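Commercial brewer with thermal carafe: long-term review
Reading time: 4 minutes
Last updated: October

The Plurden is a black, single-head filter brewer for shared kitchens, supplied with a stainless steel thermal carafe. Ours came from Emstead at 899 pounds including delivery and has been in daily use on an office counter, next to a four-slice toaster, long enough to have made 1000 full brews by the log sheet. The notes that follow cover footprint, heat retention, extraction, cleaning and running cost.
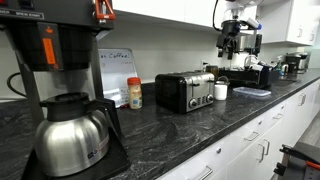
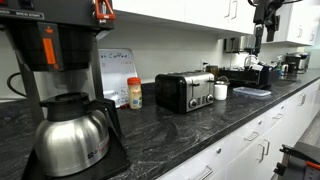 A reader, Wattanapong, wrote in after the first version of this review to say that the heat retention figures looked generous, and asked whether the carafe had been preheated. It had. The test was repeated with a carafe at room temperature and the coffee lost noticeably more heat in the first half hour, after which the two curves ran almost parallel. A rinse with hot water from the tap recovers most of the difference. The maker's leaflet recommends this in small type on the last page, where few buyers will find it.

Footprint

Measure the height under your wall cupboards before ordering. The body is tall, and the basket needs clear space in front so that it can be drawn out level. Depth is the second constraint. The base that carries the carafe projects well forward of the column, and on a standard worktop it leaves a narrow strip in front for a cup. Width is modest. A toaster, a jar of creamer and a few mugs will go beside it without crowding, though crumbs do find their way to the base and should be wiped out weekly.

Leave some slack in the mains lead. It is stiff and does not like being bent sharply behind the machine.

Brewing

Power draw on the plug-in meter peaked at 1097 watts during heating. The circuit also feeds the toaster and has not tripped with both running, but a kettle on the same circuit would be worth checking with whoever looks after your wiring.

Water distribution over the grounds is even at full batch. At half batch the bed drains unevenly and leaves a dry patch near the rear wall of the basket, and the cup is thin as a result. Increasing the dose slightly helps. Grinding finer does not, and on two occasions caused the basket to back up. We now brew full batches only, except late in the afternoon.

Flat-bottomed papers from Pamell fit properly and are sold in boxes of 1000. Cheaper papers with a shorter wall tend to fold inwards under the spray and let grounds into the carafe.

Carafe

Pouring is clean until the last cup, when the lid has to be tipped well past horizontal and dribbles down the outside. The polished surface shows every fingerprint and water mark. It has not dented. The handle is comfortable when the carafe is full, which cannot be said of the glass type we had previously.

The lid is the weak point. Coffee oils collect beneath it, and if left over a weekend they taint the next brew. It should be taken apart and washed at the end of each day. A narrow bottle brush is needed for the centre opening and is not supplied.

Descaling

In a hard water area, monthly. The procedure takes up to an hour with rinsing, and the instructions are clear. Do it after the morning rush and leave a note on the machine, or somebody will pour a cup halfway through.

Faults

One basket rail worked loose and was tightened with an ordinary screwdriver. Emstead posted a replacement lid seal without charge when the first one split. No leaks from the body.

Verdict

Recommended for kitchens that drink coffee in full batches and have the height to spare. Smaller offices would be better served by a domestic machine with an insulated jug. Four out of five, with the mark lost for half-batch performance and the lid.

Related reviews
Pamell flat-bottomed filter papers, three sizes compared
Four-slice toasters for shared kitchens
Descaling powders and liquids in hard water
Airtight jars for ground coffee
Counter caddies and tea stations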